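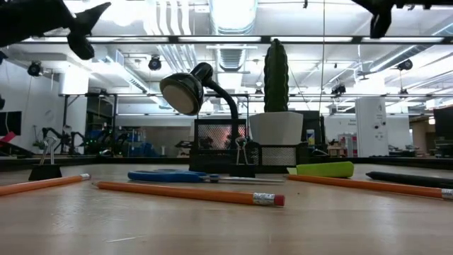 Ye-seo Na asked under the last tutorial why her planner keeps choosing the same pencil and then failing at the approach step, even though the mask for it looks clean. The mask is usually fine. The trouble is that the planner ranks targets by mask score alone and knows nothing about what lies next to them. This page adds a clearance check between segmentation and grasp planning, using the Prollby node set.

Before you start

You need a working camera calibration and a segmentation node that publishes one mask per object. If you followed the earlier page on table plane fitting, keep that config file. The clearance check reads the plane from it.

Step 1. Freeze the input

Record a short clip of the table with both arms parked, then run everything below against the recording. Tuning on live input makes it hard to tell a changed setting from a changed shadow. Desk items are a good test set: pencils, scissors, a pen, and binder clips with the wire handles up.

Step 2. Split the masks by shape

Open the filter settings and set the elongation cutoff to 5. Anything longer than five times its width goes to the "long" list, and everything else goes to "compact." Pencils and pens should land in the first list. Look at the scissors by hand. The handles and blades often come back as two masks, and you want them merged before the next step. Turn on merge_touching and check again.

Thin wire is the other problem. Binder clip handles drop out of the depth image on many cameras, so the clip looks shorter than it is. Set pad_height to 10 (millimeters) for compact objects that stand upright.

Step 3. Compute clearance

For each long object, the node places a finger box on both sides of the grasp point and tests it against every other mask. Run:

prollby clearance --input clip --margin 2

The margin is in millimeters and is added to the finger width. The output has one line per candidate with a score from 0 to 1. A pencil whose end sits near another pencil's tip can still score well if the grasp point is near its middle. If it scores 0, the grasp point has probably been placed at the end. Change grasp_point from "nearest" to "centroid" and run it again.

Step 4. Handle cropped objects

An object that runs out of view has a false centroid. Set border_policy to "defer" and the planner will leave those objects until last. The default is "accept," and it will send an arm to the wrong spot on any pencil that crosses the image border.

Step 5. Pick the arm

With two arms, assign by the side of the table the grasp point is on. Hwa-young Seo's patch for Sindinstead adds a tie rule for points close to the midline, and without it the choice can flip from one cycle to the next. Put the patch in before you run on hardware.

Step 6. Replay and compare

Run the clip again with logging on. Our test clip has 199 frames, and the chosen target should stay the same in all of them. If it switches, raise the margin by one and repeat.

Known issue: the clearance node ignores anything above the table plane limit, so tall items such as lamps have to be added to the collision world separately. Use add_static for these, and reload the planner afterward.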